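26 January 2019

Narnham cell, button-press task. In on a Saturday to find out why the arm stalled on Thursday night's batch. Ashraf El Ouafi had left me the logs and a short note: "stops at episode 754, torque fault, won't clear."

Replayed 754 from the saved seed in the simulator. It does the same thing every time. The approach is normal, the fingers come in at the panel, and then the controller keeps pushing after the contact flag should have gone high. The flag never goes high. The commanded position creeps in toward the panel, joint torque climbs, and the fault trips. After that the reset routine tries to home the arm straight from the faulted pose, trips again, and sits there until the batch times out. So two separate problems.

Contact flag first. The threshold is read from the Pulstead config, and somebody (me, in October) changed it from 6 N to 40 N while we were chasing false triggers on the drawer task. I meant it for the drawer only, but the button task inherits from the same base file. With 40 N a slow press faults before it ever counts as a touch. Most episodes got through on speed alone. 754 happens to start with a low approach velocity.

Put 6 back for the button task and moved the drawer value into its own file. Reran 754, no fault, press registered. Then ran 90 fresh seeds at low approach speed with no torque faults. Two missed the button to one side and ended as ordinary failures. I left those alone.

The reset is worse, and I don't want this going near the real arm until it's sorted. Neltero's homing call assumes free space. With the fingers up against the panel it plans the wrist through the cabinet side. The simulator just complains. On hardware we would bend a finger or crack the panel.

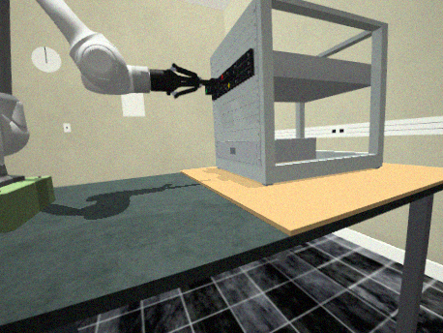 Page last changed by A. El Ouafi, revision 6

Gripper at the panel, which is the kind of pose the reset has to cope with. It needs to back off along the approach line first and only then home. Wrote a retract step, tested on 754 with the old threshold put back so that it faults. It retracts and homes. Not tested with the arm coming in from other angles.

Left to do:
Retract step needs a speed limit.
Cap on homing retries, currently none.
Ask Abdel Hamid whether the drawer runs since October need redoing. I think not, but the file was shared both ways for a while.
Hardware runs stay locked out until Ashraf has read through the retract code.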